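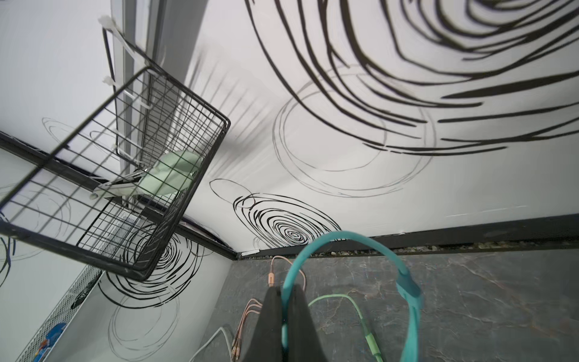

Agyeman opens its robot room to visitors

Small groups of visitors got a close look at tabletop robot work at the Agyeman workshop on May 7, 2020, when the company held its first open day of the year.

The groups went through one at a time, 11 people in all, and each stayed for a little under an hour. Adwoa Yakubu, who runs the robot room, opened with a short talk on how the arms are taught. An operator first guides an arm through a job by hand. The recordings are then used to train the software, called Rono, to do the job without help.

The jobs on show were household ones. Visitors watched a gripper handle headphones and cables on a dark marble-patterned countertop, with a small camera mounted near the gripper giving the robot its own close view of the work.

"Cables are hard for us," Yakubu said. "A cup has one shape. A cable has a new shape every time you touch it."

Yakubu said her team had spent more than two months on cables and headbands and would keep at it through the summer. Software engineer Kwabena Tetteh took questions at the end of each session. Most were about speed and safety. He told one group that the arms are run slowly on purpose while people are in the room, and that an operator has a stop button within reach at all times.

Korkor Mahama, a repair technician who came with a coworker from the parts supplier Berus, said she had expected something faster.

"It takes its time," she said. "But I sort leads and plugs all day, and I can see why it has to."

Agyeman began planning the open day in April. The company has two robot stations in use and plans to add another before the end of the year. Yakubu said the new one will be used for folding and packing.

A second open day is planned for the fall. Places will be limited again, and schools and local businesses can ask to be put on the list at the front desk.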